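Fruit Drink, clear bottle, white cap

Item 2129. Sold by Isunness, Fluvville shop and by post.

Orange-red fruit drink in a see-through squared bottle. Ribbed screw cap, short neck, so it pours well into a cup. Chinese label, English sticker goes on the back before we send. Keep somewhere cool, shake first, drink within 3 days once opend.

Sold singly or by the case. Case of 15, no mixed cases on this one sorry.

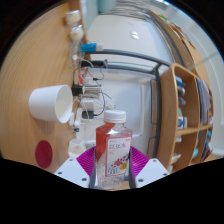

Fruit drink, white label with pink border. Cup not included.

Stock: 466 bottles as of 02/05/2019. More on order thru Grendatov, no date yet. Orders over 800 bottles please ring first, ask for Manee Sombatkul.

Delivery: cases go out in the Tomić double-wall box. Singles wrapped. Broken caps or leaks, send a photo to Krum Stojanovska within two days and keep the bottle, we will need the batch code off it.

Returns on unopened cases only. Colour can vary a bit batch to batch, thats normal.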